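Dogar Bench Rules for Shared Arm Cells, wall chart and handbook
Reviewed 15/08/2020
Three stars out of five

I have now lived with the Dogar set for seven weeks, which is longer than most people last with a wall chart. You get a laminated poster, a spiral-bound handbook and a pad of 800 sign-off slips, enough to outlive the building.

What's good
The order is sensible. Clear the table, check the stop button, check it again when somebody else has used the cell, then power up. Valbona Lazarević, who wrote it, has plainly spent time with people who leave mugs inside a robot's reach. Rule 13 (hands out until the arms are parked, however wrinkled the cloth) should be tattooed on all new starters.

What's less good
The chapter on cables runs to two paragraphs, one of which tells you to be tidy. Thank you, Dogar. I'd hoped for something on keeping leads clear of a moving wrist, or where power supplies ought to live. The older Drukis guide did this far better, though it fell apart if you opened it.

On cloth folding
The handbook wants one item in the work area at a time and anything stackable kept to the side. Our blue cloth gets the middle of the table and the white boxes sit well off to the right of it.

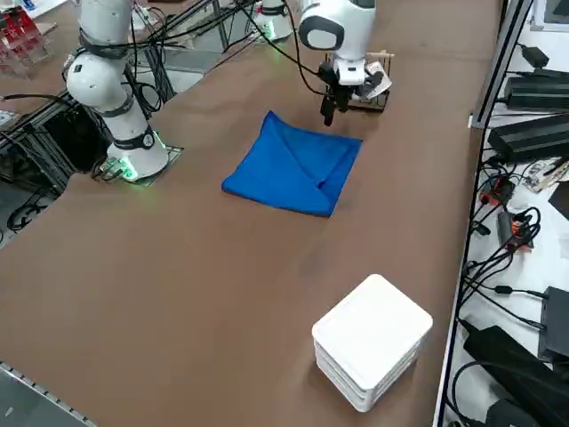 Should you buy it?
If two or more people share your arms, yes. Skip the slips and write your own page on cables. Mine is already longer than theirs.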